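Questions and answers about the finger joint fault on the hand-held grippers

Flirnside workshop, hardware group. Last changed in September. 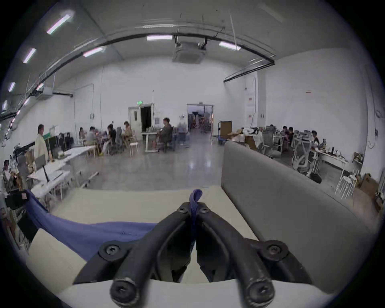 We wrote this page for everybody who takes a gripper out of the cupboard, and also for our partners at Drumwood, who use the same type. Many people ask us the same things by message, so the answers are now in one place. If something is still not clear, please write to the hardware group.

What went wrong?

During a session of folding cloth on the sofa, one finger of a gripper came free at its middle joint. The screw had turned itself out little by little, and the link opened to the side while the operator was closing the fingers. The tip jumped and scratched the back of the operator's hand. It was a small scratch and it was cleaned at the first aid box. The operator finished the day at a desk.

Which grippers have this fault?

We have 40 grippers of this type. We checked all of them and found three with a middle screw that could be turned by hand. All three came from the batch which was assembled here with the Zitov screws. The grippers that arrived already assembled from Iordache had no loose screw, but please check them in the same way.

Why did the screw come out?

We know one part of the answer. In this batch the thread lock was put on the screws and the grippers were given out on the same afternoon. The instructions of our own workshop ask for one night of rest. The plastic of the link also becomes a little thinner with use, so the screw head has less pressure on it. How much each of these two things did, we cannot say yet.

Can the recordings from that gripper still be used?

Partly. When the joint is loose, the two tips don't meet at the same point each time, and the opening that is written in the file is wrong by a few millimetres. We looked through the recordings of that week and took out 132 of them. They are not deleted - they are in the folder "joint fault", with a short text file. Please do not copy them back into the training set, even if the video looks good.

How do I check my gripper before a session?

Hold the body in one hand and one finger in the other. Move the finger gently from side to side. You should feel almost nothing. If you feel a click, or if you see the link lift, do not use this gripper. After this, put a fingernail against the edge of each middle screw and try to turn it. It must not move. Then do the same for the two small screws at the upper pivot. The check takes about 2 minutes, and it should be done again after lunch if the session is long.

The large screws at the lower ends have not given us trouble until now. Look at them, but don't tighten them. They set how easily the finger swings.

May I tighten a loose screw myself?

No. We understand that it is quick and that you have a key in the drawer. But a screw that was tightened without new thread lock will be loose again, and the next person will not know about it. Put a red tag on the gripper, write which joint it is, and leave it on the shelf for repairs.

My gripper has scratches and worn edges. Is this the same problem?

Usually it is not. The black links become scuffed after a few weeks because they touch tables and other hard things. This does not make them weak. A crack is different, also a very thin one, and so is a place where the plastic has turned white near a screw. Both need a red tag.

Must I wear gloves?

For cloth and other soft objects we do not ask for gloves, but keep your free hand away from the side of the fingers while they close. Most people hold the cloth flat with the free hand on the sofa seat, and that is exactly where the tip went. Put this hand further back, or let the cloth lie as it falls.

What if a finger comes loose in the middle of a recording?

Open the hand trigger slowly and put the gripper down on a soft place. Do not try to catch the finger. Stop the recording, mark it as bad, and look on the floor for the screw before anybody walks there. The floor is smooth and a small screw can roll quite far. Tell the hardware group the same day, also when there was no injury.

When will the repaired grippers come back?

The three faulty ones have new links and new screws, and they are on the test bench now. Each one has to open and close through a full working day before we give it out. The other grippers from the same batch are being changed a few at a time, so there may be fewer in the cupboard than you expect. Please reserve yours the evening before.

Will the design be changed?

We asked Iordache for a middle joint with a locking nut on the back side. They sent us a drawing, and we answered with two remarks about the space near the trigger. There is no delivery date yet. When there is one, we will write it on this page.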